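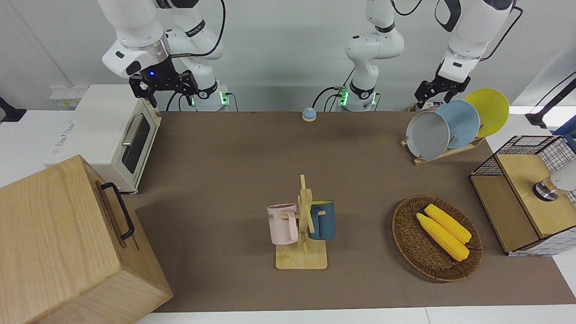

Section 4. Ground rules for the table

Okay, arms are bolted down, power's on, and you've been through the wake-up routine in Section 3. Before you run a single task I want you to read this part. I know, I skip the safety pages too (my dishwasher manual is still in its plastic), but I wrote this one after two years of setting up kitchen tables like ours at the Radville shop, and most of it comes from stuff I got wrong myself.

4.1 Clearing and laying out

1. Park both arms first. Send the PARK command from the Stinel controller and wait until they've stopped moving. Parked means grippers up off the table and toward the back edge, clear of anything you've set out.

2. Put the mat down and smooth it flat. Leave the table edges showing along the front so you can tell at a glance if the mat has crept. It does creep!

3. Big things go to the sides. Toaster oven on one side, cabinet on the other, boxes up front in a corner if you need them. If it has a door, open it all the way by hand once and make sure it doesn't hit a mug, a basket or an arm.

4. Small things go in the middle where both arms can get at them. I like the mug tree there. Hang the mugs with a good gap between them, and give the post a little wiggle to check that it stands steady on its base.

5. Load the dish rack from the back forward. The plates can overlap when you look at them from the front, that's fine, but each one has to be in its own slot. Two plates sharing a slot will come out together, and then you're sweeping.

6. Loose food props (corn, fruit, whatever you've got) go in a basket or a bowl. Anything that can roll will roll.

Note: Arm names are always the robot's left and right, as if you were standing where the robot stands. When you're facing it from the front, its right arm is on your left. Say "robot's left" or "robot's right" out loud, every time. Rodel Baluyot and I lost most of a Sunday to a log where one of us meant his own left and the other didn't.

4.2 Who can reach in, and when

This is the part I'm fussy about.

1. One person holds the stop button, and that person doesn't hold anything else. No coffee, no phone, no spare mug.

2. Before you reach over the table, say "hands in." The stop holder presses stop and answers "stopped." Now you can reach.

3. When you're finished, step back, show your hands and say "hands out." The stop holder looks over the whole table before releasing.

4. For the first 15 runs of any new task, keep the speed at the lowest setting. Yes, it's slow. Bring a sandwich.

CAUTION: An arm that's holding still may be waiting for its next command. A light on the base or the gripper doesn't mean it's safe to touch. Go by the stop button and your partner's answer, and leave the lights out of it.

CAUTION: Keep your fingers out of the space between a gripper and the rack, even when stopped. If a plate is stuck, move the arm away first and then go get the plate.

4.3 Cables

Run your hand along every cable with the power off and feel for nicks or pinches. You want enough slack for the wrist to turn all the way and not so much that a loop can drop down and catch a mug. If you're using the Ovwood clips, put one on each side of the elbow and leave the elbow itself free. I had one right on the joint for a while, and it chewed through the sleeve by March.

4.4 Heat, water and real food

Keep appliances unplugged unless the task really needs them on, and if it does, there have to be 2 people in the room the whole time. No liquids in the mugs until you've had 5 clean runs in a row with them empty. Wipe the gripper fingers afterward with a damp cloth, then a dry one. Never spray anything at the arm.

When all that's done, fill in the first line of the Zapata run sheet (task name, who's on stop, speed setting) and go on to Section 5.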